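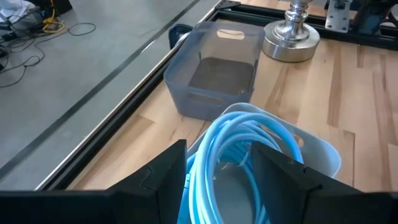 A commenter on my last thread told me to drop the fixed camera and train on the wrist views alone, saying the extra view only gives the policy more background to memorize. Has anyone tested that? We teach two arms to put coiled cables into plastic bins, learning from human demonstrations. With 289 demos and all cameras on, grasping is pretty good, but it often picks the wrong bin. I love this project and want to get it right before we collect more!

Posted by Memby

Wrist only, or keep the fixed view?

Keep it, at least for now. Up close, the wrist cameras are great for the grasp, but a coil can hide behind a finger at just the wrong moment. The fixed view gives you the whole table – bins, cables and both arms.

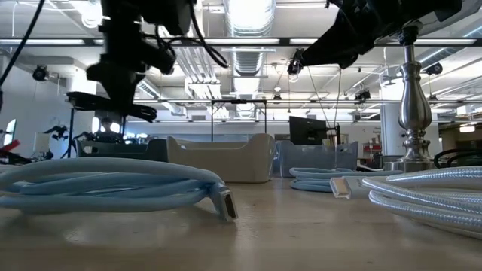 Reply from Etirik

try 400 demos and see. worked for us

Reply from Gulyás

Fun problem! I'd run it as an ablation – same demos, same number of training steps, and the only change is which cameras the policy gets. We did this on our own setup with 1175 demos, and hiding the fixed view at random during training beat both of the other options.

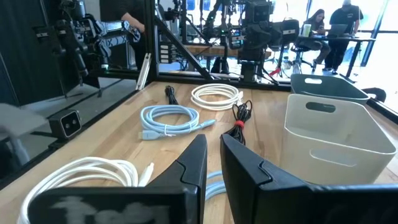
It learned to lean on the wrist views for the grasp and still used the wide one to choose a bin. Shuffle the bins between demos too, or it may just learn positions. And train each version with at least 2 random seeds. Our first result flipped when we reran it, so please post yours, good or bad!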